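티닌 타원형 식탁 Tinine Oval

홈 > 가구 > 주방·다이닝 > 식탁 > 타원형
상품 148개 중 5번째 | 이전 상품 | 다음 상품

상품명: Tinine 타원형 원목 식탁 (4~6인)
브랜드: Tinine
상판: 물푸레나무 원목, 오일 마감
다리: 물푸레나무, 볼트 체결식
조립: 다리 네 개만 직접 체결 (육각 렌치 동봉)
배송: 착불 화물, 1층 하차 기본 / 계단 운반은 별도 문의
색상: 내추럴, 월넛 오일

옵션을 선택해 주세요
장바구니 담기 | 바로 구매 | 찜하기

상품 이야기

안녕하세요! 저희 가게에서 식탁 페이지를 새로 쓸 때마다 제일 오래 붙잡고 있는 게 바로 이 타원형이에요. 네모난 식탁은 사실 설명할 게 별로 없거든요. 가로세로 적고, 의자 몇 개 들어가는지 적고, 끝. 그런데 타원은 전화가 많이 와요. "이거 벽에 붙여도 되나요?", "모서리가 없으면 끝자리 사람은 어디 앉아요?", "식탁보는 뭘 사요?" 이런 질문들요. 그래서 이번에는 아예 제가 집에서 쓰면서 느낀 걸 다 풀어놓기로 했습니다. 좀 길어요. 커피 한 잔 떠 놓고 읽어 주세요.

저희 집은 거실이랑 주방이 한 통으로 이어진 구조예요. 전에 쓰던 건 네모난 식탁이었는데, 주방에서 베란다 쪽으로 나갈 때마다 허벅지를 꼭 같은 자리에 박았어요. 멍이 빠질 만하면 또 박고, 또 박고. 2월에 이 식탁으로 바꾸고 나서 제일 먼저 느낀 게 그거였어요. 지나다니기가 편하다! 길이는 전에 쓰던 것과 비슷한데 양 끝이 둥글게 빠지니까 몸이 그냥 흘러가듯 지나가요. 도면으로 보면 별 차이 아닌 것 같은데 하루에도 수십 번 지나다니는 길이잖아요.

앉는 느낌도 달라요. 네모난 식탁에서는 자리가 딱 정해져 있죠. 긴 변에 둘, 둘, 짧은 변에 하나씩. 타원은 그 경계가 흐릿해서 손님이 한 명 더 오면 다들 조금씩 엉덩이를 옮기고 의자를 하나 끼워 넣으면 돼요. 저희는 넷이 쓰다가 명절에 여섯이 앉았는데, 끝자리에 앉은 사람도 대화에서 빠지지 않더라고요. 서로 얼굴이 다 보이니까요. 대신 여섯이 앉고 가운데에 전골 냄비까지 올리면 개인 접시 자리가 살짝 빠듯합니다. 이건 미리 말씀드려야 나중에 원망을 안 들을 것 같아서 적어요. 매일 여섯이 식사하시는 댁이라면 한 치수 큰 걸 보시는 게 나아요.

바닥 이야기도 좀 할게요. 식탁 페이지에 웬 바닥이냐 하시겠지만, 저는 이게 은근히 중요하다고 생각해요. 밝은 마루에 내추럴 상판을 놓으면 방 전체가 환해지는 대신 식탁이 바닥에 묻혀 보일 때가 있어요. 그럴 땐 월넛 오일이 낫고요. 반대로 타일 바닥이면 나무색이 뭐든 잘 올라와요. 회색 계열 타일은 특히 그래요. 차가운 바닥에 나무 한 덩어리가 놓이는 거라서 방에 온기가 도는 느낌이랄까요. 상담하실 때 바닥 사진을 한 장 같이 보내 주시면 제가 색상 고르는 걸 도와드릴 수 있어요. 낮에 불 끄고 찍은 사진이 제일 좋습니다. 형광등 밑에서 찍으면 색이 다 푸르게 나와서 저도 헷갈려요.
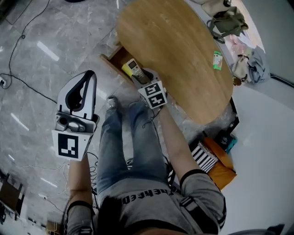
글·상품 담당: 주방가구 코너 지기
분류: 써 보고 쓰는 이야기 / 식탁
댓글 5 | 공유하기

자, 이제 상판 이야기입니다. 저는 오일 마감을 정말 좋아해요. 만졌을 때 나무를 만지는 느낌이 그대로 나거든요. 두껍게 칠한 우레탄은 튼튼하긴 한데 손끝에 닿는 게 나무보다는 막 같은 느낌이라, 이왕 원목을 사는 거 저는 오일 쪽에 한 표를 던집니다. 물론 손이 가요. 많이는 아니고요, 봄가을로 한 번씩 오일을 먹여 주면 돼요. 저는 Notitz에서 나오는 무광 오일을 쓰는데 냄새가 순하고 뚜껑이 잘 열려요(이거 중요해요, 다른 오일은 뚜껑이 굳어서 펜치로 딴 적이 있습니다).

오일 바르는 법은 어렵지 않아요. 먼저 상판을 물기 꼭 짠 행주로 닦고 완전히 말립니다. 전날 밤에 닦아 놓고 자는 게 제일 편해요. 그다음 헌 면 티셔츠를 손바닥만 하게 잘라서 오일을 조금 묻히고 결 방향으로 쭉쭉 밀어 주세요. 듬뿍 바른다고 좋은 게 아니에요. 저 처음에 욕심내서 부었다가 사흘 동안 끈적거려서 신문지 깔고 밥 먹었어요. 얇게 바르고, 잠깐 두었다가, 마른 천으로 남은 걸 싹 닦아 내면 끝입니다. 가장자리 둥근 부분은 결이 끊기는 곳이라 오일을 더 잘 먹어요. 거기만 한 번 더 발라 주시면 색이 고르게 나옵니다.

오일 묻은 천은 꼭 물에 적셔서 펼쳐 말린 다음 버려 주세요. 뭉쳐서 휴지통에 그냥 넣으면 열이 올라서 위험할 수 있어요. 이 문장은 제가 모든 오일 마감 상품 페이지에 다 넣습니다. 잔소리 같아도 읽고 넘어가 주세요.

뜨거운 냄비는요, 받침 꼭 쓰셔야 해요. 오일 마감은 하얗게 자국이 올라올 수 있거든요. 저희 집 상판에도 라면 냄비 자국이 하나 있어요. 둥근 반달 모양으로요. 고운 사포로 살살 갈고 오일을 다시 발랐더니 많이 옅어졌는데 자세히 보면 아직 보여요. 그래도 원목이니까 이렇게 손을 볼 수 있는 거고, 저는 그 점이 마음에 들어요. 사포는 가는 걸로, 결 방향으로만 밀어 주세요. 동그랗게 문지르면 그 자국이 또 남습니다.

식탁보 질문이 제일 많아서 따로 적을게요. 타원형 식탁보를 꼭 사야 하나? 꼭 그렇진 않아요. 네모난 천을 덮으면 네 귀퉁이가 길게 늘어지는데 그게 보기 싫지 않으면 그냥 쓰셔도 돼요. 다만 아기가 있는 집은 늘어진 천을 잡아당길 수 있으니까 권하지 않아요. 저는 요즘 가운데에 길쭉한 러너만 하나 깔아요. 린넨으로 된 거, 빨아도 금방 마르고 다림질 안 해도 구깃구깃한 게 그 나름대로 예쁩니다. 투명 매트를 찾으시는 분들도 계신데, 오일 마감 상판에 비닐 매트를 오래 깔아 두면 습기가 갇혀서 얼룩이 질 수 있어요. 굳이 쓰시겠다면 저녁마다 걷어 주세요.

조립과 배송

상판이랑 다리가 따로 포장돼서 가요. 다리 네 개를 볼트로 조이면 되는데, 혼자서도 할 수는 있지만 뒤집을 때는 꼭 둘이서 하세요. 상판이 무거워요. 순서는 이렇게 하시면 됩니다.

바닥에 이불이나 포장 상자를 펼칩니다.
상판을 윗면이 아래로 가게 눕힙니다.
다리를 자리에 맞추고 볼트를 손으로만 살짝 돌려 둡니다.
네 개가 다 들어갔으면 렌치로 대각선 순서로 조입니다.
둘이서 양 끝을 들고 한 번에 뒤집습니다. 한쪽 다리로 버티게 세우지 마세요.
바닥에 놓고 흔들어 본 뒤, 흔들리면 볼트를 한 번 더 봅니다.

처음부터 꽉 조이면 마지막 다리가 안 맞아서 다시 다 풀게 돼요(경험담이에요). 한 달쯤 쓰고 나서 볼트를 한 번 더 조여 주시면 좋습니다. 바닥이 타일이면 줄눈 때문에 다리 하나가 떠 보일 수 있으니 식탁을 손바닥만큼만 옮겨 보시고, 그래도 뜨면 동봉된 펠트 패드를 한 겹 더 붙여 주세요. 펠트는 닳아요. 의자 다리 펠트는 더 빨리 닳고요. 교체용은 장바구니에서 1,000원에 추가하실 수 있어요.

엘리베이터에 들어가는지는 주문 전에 꼭 재 보세요. 상판은 세워서 들어가기 때문에 문 높이보다 안쪽 대각선 길이가 중요해요. 현관에서 중문까지 꺾이는 구조라면 그 구간도 같이요. 기사님이 도착하시기 60분 전에 전화를 드리니까 그때 현관 앞 신발이랑 자전거만 치워 주시면 됩니다.

같이 놓기 좋은 의자와 조명

의자는 등받이가 낮은 게 잘 어울려요. 타원은 옆에서 봤을 때 선이 길고 부드러운 게 매력인데, 등받이가 높으면 그 선이 다 가려지더라고요. 저는 Umudix의 낮은 등받이 의자 두 개랑 벤치 하나를 섞어 써요. 벤치는 곧은 것보다 살짝 휘어진 게 타원 옆에 착 붙는데, 휜 벤치가 워낙 귀해서 그냥 곧은 걸 쓰고 있어요. 앉아 보면 가운데는 가깝고 양 끝은 조금 멀어요. 아이들은 신경 안 쓰고 어른들은 가운데로 모입니다.

팔걸이 의자를 쓰실 거면 상판 밑면 높이를 꼭 확인해 주세요. 이 식탁은 상판 아래에 가로대가 하나 지나가요. 팔걸이가 거기 걸리면 의자가 안 들어가고, 그러면 통로가 좁아지고, 결국 타원을 산 보람이 없어져요. 문의 주시면 가지고 계신 의자 치수로 제가 봐 드릴게요.

조명은 길쭉한 펜던트 하나도 좋고 작은 것 두 개를 나란히 다는 것도 좋아요. 저희 매장에서는 Lockyer 펜던트를 같이 걸어 두었는데, 빛이 아래로만 떨어져서 저녁때 밥상이 아주 맛있어 보입니다. 둥근 펜던트 하나만 달면 양 끝이 어두워져요. 숙제하는 아이가 있는 집이라면 꼭 생각해 보세요!

자주 주시는 문의

벽에 붙여 써도 되나요?
되긴 하는데 아까워요. 긴 쪽을 벽에 붙이면 양 끝에 세모난 틈이 생겨서 젓가락이며 지우개며 다 거기로 떨어져요. 벽에 붙이실 거면 한쪽이 일자인 반타원형을 보세요. 같은 코너에 있습니다.

나무 무늬를 골라서 받을 수 있나요?
원목이라 한 장 한 장 다 다르고, 따로 고르실 수는 없어요. 작은 옹이는 불량으로 보지 않습니다. 옹이가 정말 싫으시면 주문 메모에 적어 주세요. 백 퍼센트 약속은 못 드려도 창고에 얘기해서 되도록 깔끔한 걸로 골라 볼게요.

책상으로 써도 될까요?
저 지금 이 글을 거기서 쓰고 있어요. 노트북 놓고 공책 펴고 귤 까먹기 딱 좋습니다. 다만 앞쪽이 곡선이라 팔꿈치가 끝에 걸치는 자리가 있어서, 오래 일하실 때는 긴 변 가운데 자리가 편해요. 볼펜은 꼭 밑에 뭘 대고 쓰세요. 물푸레나무가 단단한 편인데도 꾹꾹 눌러 쓰면 자국이 남습니다.

겨울에 상판이 갈라지지 않나요?
난방을 세게 틀고 가습을 전혀 안 하면 실금이 갈 수 있어요. 바닥 난방 배관 바로 위나 히터 바람이 닿는 자리는 피해 주세요. 실금이 생겨도 여름이 되면 다시 붙는 경우가 많으니까 바로 메우지 마시고 사진부터 보내 주세요.

반품은 어떻게 되나요?
조립 전이면 가능하고 왕복 화물비를 부담해 주셔야 해요. 조립한 뒤에는 하자가 아닌 이상 어렵습니다. 포장을 뜯자마자 상판을 앞뒤로 한 번 살펴보시고, 이상하면 다리를 달기 전에 바로 연락 주세요.

댓글

월넛 오일로 받았어요. 화면보다 조금 더 붉은 느낌인데 저는 이게 더 좋네요. 볼트 대각선으로 조이라는 말씀 안 읽고 했다가 다시 풀었습니다 ㅠㅠ

반타원형도 같은 나무인가요?
└ 네, 나무도 오일도 똑같아요! 두 개를 마주 붙여서 쓰시는 분도 계세요.

러너는 어디 건지 궁금해요.
└ 동네 원단 가게에서 끊어다 가장자리만 박은 거예요. 상판 길이보다 양쪽으로 한 뼘씩 길게 끊으시면 됩니다.

관련 상품: Tinine 반타원형 식탁 | Umudix 낮은 등받이 의자 | Lockyer 펜던트 | Notitz 무광 오일
목록으로 | 맨 위로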